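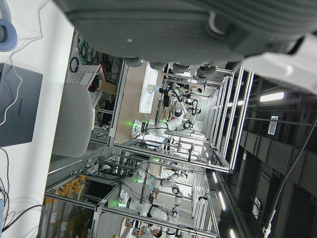
Cables on the desk, and more hung up on the wall behind.

883 shares
2 comments

I've had a go at taming desk cables more times than I'd like to admit, and this is the method that finally stuck (it takes me one evening in February, with the radio on!).

First, shut the laptop and unplug everything you can. Pull it all out into one big heap and work from the plug end, never the middle - you'll only make the knots worse.

Next, sort by length. Short charging leads stay on the desk, long ones get coiled. Make loops as wide as your forearm, let the cable turn the way it wants to, then fasten each coil in two places with a fabric tie.

Hang the coils on wall hooks where you can see them. I keep mine sorted by colour, a trick I pinched from my old boss Helmut Schwerdtfeger, and it saves so much rummaging. Anything with no plug to match goes in a crate or cardboard box, and if I haven't wanted it in two months, off it goes to the recycling place in Dilton.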